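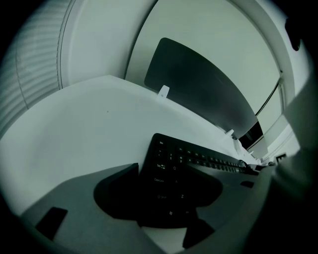

How often does the Ristar 40 room humidifier need to be descaled?
Descale the unit every 2 weeks in hard water areas and once a month elsewhere. If the SCALE light comes on earlier, descale at the next refill.

4.3 Descaling the tank and base

You need: white vinegar or Ikow descaling powder, a soft brush, a dry cloth.

CAUTION: Unplug the unit before removing the tank. Never put the base under running water.

1. Press POWER and wait until the fan stops.
2. Unplug the power cord from the wall outlet.
3. Lift the tank straight up by its handle. Empty it into a sink.
4. Pour the remaining water out of the base on the side marked DRAIN. Water poured from the other side can enter the air outlet.
5. Fill the base to the lower line with undiluted white vinegar. If you use descaling powder, dissolve one packet in 18 ounces of warm water first.
6. Let stand for 40 minutes. Do not switch the unit on during this time.
7. Brush loose scale off the metal disk. Do not scrape the disk with a knife or screwdriver.
8. Empty the base through the DRAIN side. Wipe it with a damp cloth until the smell is gone.
9. Rinse the tank twice with clean water and close the cap hand-tight.
10. Refit the tank. Turn it slightly until it drops into the guides.

Note: A thin white film on the disk after cleaning does not affect output. If the film is thick enough to feel with a fingertip, repeat steps 5 through 8.

WARNING: Do not use bleach, or mix any other cleaner with vinegar. The fumes can be harmful.

4.4 Resetting the SCALE light

1. Fill the tank and plug in the unit.
2. Hold MODE until the light blinks, then release.
3. Press MODE once more. The light goes out.

The counter starts again from zero. It also resets when the disk is replaced (see 5.1).

4.5 Filter cartridge

Replace the cartridge after 2000 hours of operation. Soak the new cartridge in clean water before fitting it, with the arrow pointing down.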